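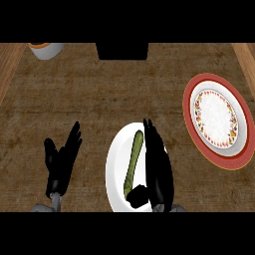
Right, quick one tonight as the kettle's on and I've to be up at 6. The two-arm cell is back together, at least in the simulator, and I promised Femi Ekpo I'd write down what I did before I forgot it again. So. Notes.

Background for anyone new. Gradurar is the kitchen-table cell, two arms side by side, a hand on each, and a simulated copy of it all which I keep in step with the real one. Or try to. Since June it hadn't been. I'd swapped the right hand on the real cell for one with longer fingers and never carried the numbers over, then wondered why every grasp in sim went in short. Two evenings lost to that. My own fault.

Fixing it, in order:

Backed up the old scene file. Twice, after last time.

Measured the right hand with calipers, wrist flange to fingertip, fingers shut. Then again with them open. Wrote it on the back of an envelope, lost the envelope, measured again.

Put the new offset in the hand file. NOT the arm file. If you put it in the arm file the left one picks it up too and then both are wrong and you'll blame the calibration.

Reloaded, ran the homing check. 3 joints complained. Old soft limits, still set for the short fingers. Cleared them and set new ones with a bit of room.

Closing force next. This was the slow part. Had it far too high, and the cucumber shot off the plate like a bar of soap on the first go. Brought it down in small steps and ran the same grasp each time, 72 runs all told, with the log open in the other window.

The cucumber on the white plate is still my favourite test. Slightly curved, not too fat, and it'll roll if the finger pad comes in at a lazy angle. I have the right hand go for the lower end with the pad and keep the long fingers together down the side. Left hand waits, open, well clear. I used to park it closed but then it has to open before it can help and thats a wasted second every run.

The red-rimmed plate with the flowers stays in the scene too. Femi wanted it gone to speed up loading. No chance – all that pattern is a good check on the vision side, and if the finder is happy with flowers and a plain white plate on a scruffy brown table then I trust it a bit more. Left it empty, out to the right, with a decent gap.

What's not done. The contact settings on the pad are a guess, really. Kathleen Tully sent me her values from the Plalarside cell, and they're a good deal softer than mine, so I'll try those on Monday. Also the cables. The real right arm has a cable tie rubbing at the wrist and the simulator knows nothing about cables so it'll happily twist to places the real one can't. Need to put a limit in by hand. Keep putting it off.

And grease! Real cell, both wrists, overdue. The job list says 117 hours since the last lot. Gun's in the drawer under the bench, nozzle's blocked, I've got a new one comming.

Femi, the new hand file is in the shared folder, the one called Horkatby. Don't use the one called Horkatby old. Will delete it tomorrow, kettle's boiled.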